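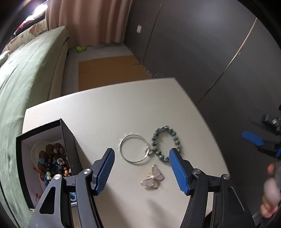
Llevo varias semanas queriendo contarles cómo va la exposición de Lindalva Bragança en la sala Medeiros, y entre unas cosas y otras (la humedad del almacén, la imprenta, un catálogo que volvió dos veces con las páginas cambiadas) se me ha ido echando el verano encima. Lindalva dibuja con punta de plata, una técnica lenta y bastante terca que consiste en arrastrar un hilo de metal sobre un papel preparado, y que no perdona nada, ni un codo mal apoyado ni un mal día. Ella dice que lo suyo son las cosas con poco cuerpo. Una pulsera fina y plateada como la de la foto, tumbada sobre una mesa clara, con ese brillo apenas insinuado, le puede ocupar una tarde entera, y cuando termina hay en el papel una línea gris que casi no pesa y que, sin embargo, uno reconoce enseguida como metal. A mí me sigue pareciendo un pequeño milagro, y eso que la he visto trabajar muchas veces desde la silla de al lado, con el café enfriándose.

La muestra se llama Grukier, que es el nombre de la calle donde vivía su abuela, y reúne los dibujos que ha hecho desde que dejó el óleo. Quienes la conocieron por aquellos lienzos enormes, llenos de verdes y de agua, se van a llevar una sorpresa. Casi todo lo de ahora cabe en una mano abierta. Hay dedales, un peine, el asa de una taza sin la taza, cuellos de camisa, cucharillas. La pieza más grande es un mantel doblado y aun así no llega al tamaño de un periódico. Hubo quien nos preguntó en la inauguración si no se perderían en una sala como la Medeiros, que tiene los techos altos y aquel suelo que cruje, y la verdad es que también nosotros lo pensamos mientras descargábamos las cajas.

Lo resolvimos colgando muy bajo y muy separado, y pidiendo prestados unos bancos para que la gente se sentara delante. Recomiendo mucho el banco del fondo, el que queda junto a la ventana, a última hora de la tarde. La punta de plata cambia según desde dónde se la mire: de frente parece lápiz, un lápiz muy afilado, y en cuanto una se inclina un poco aparece un reflejo cálido, tirando a marrón en los dibujos más antiguos, porque el metal se va oscureciendo con el aire. Lindalva cuenta con ello. Hay uno, el del peine, que cuando entró en el taller era casi blanco, y a mí me gusta volver a verlo como quien va a ver crecer a un sobrino.

El papel

Varios de ustedes han escrito preguntando por el papel, así que aprovecho. Es un Grollier satinado, de los gruesos, que ella prepara en casa con una mezcla de cola y blanco de hueso. Da 6 manos, lijando entre una y otra con un pliego muy gastado, y deja secar las hojas en horizontal, nunca colgadas, porque si se comban luego la punta salta. Probó otros papeles y otras recetas, incluida una preparación comercial que viene en bote y que a mí me parecía estupenda, pero decía que le chirriaba en los dientes. Para empezar, el bote vale perfectamente. Si alguien quiere hacer la prueba en casa, un trocito de hilo de plata de joyería metido en un portaminas corriente sirve de sobra, redondeando un poco el extremo para que no arañe.

Y un consejo que me dio ella y que transmito tal cual: no aprieten. Todos apretamos al principio, buscando el negro, y el negro no está ahí. Se llega a los oscuros pasando muchas veces, con trazos que casi no se ven, y hay un punto a partir del cual ya no baja más por mucho que se insista. Aceptar ese gris como fondo del pozo es lo que más cuesta, sobre todo a los que venimos del carboncillo (yo estuve enfadada con la técnica un invierno entero).

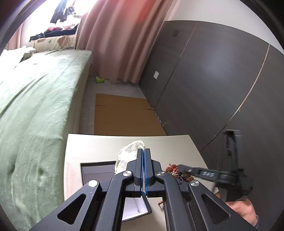 Encuentro y taller en Covora

En septiembre, cuando baje el calor, Lindalva vendrá a Covora para dar un taller de iniciación. Serán cuatro sesiones de mañana, en la sala de arriba, y traerá las hojas ya preparadas para que nadie se pase el primer día lijando. No hace falta haber dibujado antes con metal ni con casi nada. Sí conviene traer un objeto pequeño al que se le tenga cariño o por lo menos paciencia, y unas gafas de cerca quien las use. Los socios tienen dos semanas de prioridad para apuntarse, como siempre, y después abrimos la lista a todo el mundo. Escríbannos al correo de la casa o dejen recado en el mostrador, que allí se apunta en la libreta roja y la libreta roja no falla.

Antes del taller habrá una charla en la propia sala Medeiros, con los dibujos delante. Lindalva habla poquito y muy bajo, así que pondremos las sillas en corro. Me ha prometido que enseñará los cuadernos de la época del óleo, donde ya asoman, en los márgenes, los dedales y las cucharillas que vinieron después. Yo los hojeé una vez en su cocina y me quedé con ganas de más.

La exposición seguirá abierta todo el verano en el horario de costumbre. El catálogo, ahora sí con las páginas en su sitio, se puede recoger en el mostrador, y a quienes viven lejos se lo mandamos por correo. Me queda por contarles lo de los marcos, que tiene su historia, pero lo dejo para el próximo boletín, que este ya se me ha alargado.

22 de junio de 2018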